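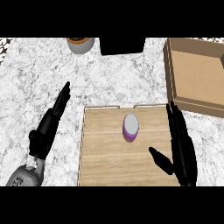 Cómo monté en simulación una tarea a dos manos (antes de gastarme el dinero en las de verdad)

Llevaba meses dándole vueltas a construir un par de manos robóticas en el taller compartido de Mullcombe, y cada vez que hacía cuentas me salían 2280 euros solo en servos, controladoras y rodamientos. Así que me senté con el ordenador y me propuse una cosa muy concreta: que las dos manos levantaran una bandeja con un bote encima y la metieran en una caja de cartón, todo simulado. Si no conseguía que funcionara en pantalla, no iba a comprar ni un tornillo.

Os cuento cómo lo hice, con los errores incluidos, por si alguien anda en lo mismo. Doy por hecho que ya tenéis un simulador de física instalado y que sabéis cargar un modelo. Yo a mi proyecto lo llamé Pavard, y es el nombre que veréis en las carpetas si algún día me animo a subirlo.

Lo que necesitas

Un ordenador con una tarjeta gráfica decente (la mía es viejísima y va tirando).
Un modelo de mano humanoide con los dedos articulados y sus límites de giro bien puestos.
Los objetos: encimera, bandeja, bote y caja.
Algún mando para mover las manos tú mismo. Yo usé dos mandos de realidad virtual que me prestó Llinos Gwynne.
Paciencia y café.

Paso 1. La encimera

Empieza por una superficie plana y fija. Una caja muy ancha y muy baja sirve perfectamente, con masa cero o marcada como estática según el programa. A la mía le puse una textura de mármol blanco con vetas grises porque me hacía ilusión (¡en mi cocina hay formica!), y luego añadí una maceta al fondo. Eso es decoración pura: si vas justo de máquina, quítale la colisión a la planta y listo.

Un consejo que me habría ahorrado una tarde entera: coloca el origen de coordenadas sobre la encimera y no en el suelo. Todas las alturas se leen mucho mejor y dejas de restar cosas de cabeza.

Paso 2. La bandeja

La bandeja es un rectángulo de madera clara con un reborde fino. Aquí metí la pata hasta el fondo. La primera versión la hice con una sola malla cóncava y el simulador la rellenó por dentro, como si fuera un ladrillo, de manera que el bote se quedaba flotando a la altura del borde. Tardé muchísimo en verlo, porque lo que se dibuja en pantalla y lo que usa la física son dos cosas distintas.

La solución es hacerla por piezas: una base plana y un listón fino por cada lado, cada uno con su propia forma de colisión sencilla. Con las asas, lo mismo. Las mías son unas barras metálicas delgadas dobladas en forma de rectángulo bajito, y para la colisión las monté con tres cápsulas cada una, dos cortas y una larga. Activa la vista de colisiones y déjala puesta mientras trabajas. Es fea, pero no engaña.

El peso lo fijé en 700 gramos. Con menos, la bandeja salía disparada al primer roce de un dedo.

Paso 3. El bote

Un cilindro pequeño y achaparrado, morado, con una franja lavanda cerca de la tapa. El color es cosa mía, pero sí te recomiendo que contraste con la madera: cuando estés repasando intentos fallidos a las tantas de la noche lo vas a agradecer un montón.

Súbele el rozamiento con la bandeja poco a poco. Si lo pones altísimo desde el principio, el bote se queda como pegado con cola y la tarea pierde toda la gracia; si lo dejas bajo, patina en cuanto inclinas un poco. Yo fui probando y cambiando un solo valor cada vez, apuntándolo en una libreta. Ignacio Benítez, que de esto sabe bastante más que yo, me había avisado de que no tocara dos parámetros a la vez. Los toqué, claro. Perdí la noche.

Paso 4. La caja

Cartón, abierta por arriba, colocada al fondo a la derecha. Igual que la bandeja, va por piezas: el suelo y las cuatro paredes. Déjala fija al principio y ya la soltarás cuando todo lo demás funcione. Y comprueba las medidas antes de emocionarte, que yo tuve una caja en la que la bandeja no cabía de ninguna de las maneras. Mil vueltas al control de las muñecas y el problema era un número mal copiado.

Paso 5. Las manos

Carga primero una sola. Ponla en el aire, sin nada alrededor, y abre y cierra cada dedo por separado. Apunta hasta dónde llega. El pulgar es el que da más guerra, porque tiene que poder separarse bastante del resto para abarcar el borde o el asa.

Cuando la primera vaya fina, duplica y refleja. Cuidado aquí: reflejar la malla no refleja los ejes de giro. Mi mano izquierda doblaba los dedos hacia atrás y daba una grima tremenda. Hay que cambiar el signo de las articulaciones una a una, y son 12 en mi modelo, así que hazlo con un pequeño script y no a mano.

Para la postura de salida yo dejo las dos manos suspendidas sobre la encimera, bien separadas, con el bote libre en medio. La izquierda queda por fuera de la bandeja, sobre el mármol; la derecha, encima del borde de ese lado. No hace falta que sea simétrica. Lo que sí importa es que ningún dedo esté tocando nada en el primer instante, porque si dos cuerpos arrancan solapados el motor de física los separa a lo bruto y te vuela la bandeja al jardín del vecino.

Paso 6. Cerrar, levantar, soltar

Divide el movimiento en fases y no pases a la siguiente hasta que la anterior te salga varias veces seguidas. Acercar las manos. Cerrar los dedos. Levantar un poquito y parar. Trasladar. Bajar. Abrir.

Lo más difícil, con diferencia, es levantar con las dos manos al mismo ritmo. Si una se adelanta, la bandeja se inclina y adiós bote. Kirsty Rowbotham me sugirió mover un único punto imaginario en el centro de la bandeja y calcular de ahí la posición de cada muñeca, y fue mano de santo. Tú mueves el punto y las dos manos lo siguen.

Otra cosa: no cierres los dedos a toda potencia. Limita la fuerza y deja que cedan un pelín. Los primeros agarres los hice con la fuerza al máximo y la bandeja vibraba como un móvil.

Paso 7. Grabar los intentos

Guarda las posiciones de las articulaciones además del vídeo. El vídeo es para enseñarlo, los números son para arreglarlo. Yo grabé 22 intentos seguidos y casi la mitad de los fallos eran del mismo tipo, con la mano derecha cerrando antes de tiempo. A ojo no me había dado ni cuenta.

Problemas típicos

Los objetos tiemblan estando quietos: baja el paso de tiempo.
La bandeja atraviesa los dedos: colisiones demasiado finas, engórdalas un poco.
El bote rueda sin motivo: mira que la base sea plana y que la encimera no esté girada medio grado.
Todo va a cámara lenta: simplifica las mallas de las manos, que es donde se va el cálculo.

Lo siguiente que quiero probar es cambiar el bote de sitio en cada intento, un poco al azar, y ver cuánto aguanta el agarre. Mientras tanto ya he pedido los primeros servos para un solo dedo (uno, ¡que conste!), y cuando lo tenga atornillado al banco os enseño cómo queda.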